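Zundari Questions Simulation-Only Sign-Off for Home Robots

January 23, 2018 – Test lab Zundari today published a position paper urging buyers to be wary of household robot arms approved on the strength of simulated trials alone. The paper reviews Flilitz, a draft code of practice that would let makers claim conformity after 500 simulated runs and 2 physical ones.

"A pass rate of 93 percent sounds fine until you ask what was modeled," said Radymyr Harasym, lead author. "The draft doesn't ask. It wants a number on a form." 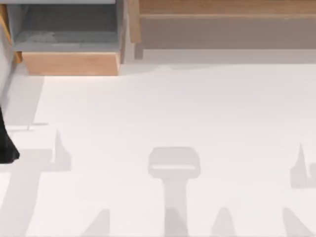
Simulated test area with gray compartment, wooden shelf unit and apparent gripper shadows on a white floor. Render: Zundari

Zundari wants makers to list their lighting, friction and contact settings, and to report failed runs along with the good ones. It also wants the physical minimum raised to 400 runs – a figure the draft's backers have called too costly.

"We've heard that before every rule worth having," said Miroslava Pasichnyk, who reviews standards at Zundari. "Maybe they're right about the cost. They haven't shown us the math."

Comments on the draft close in August. Zundari will not certify products under Flilitz in its present form.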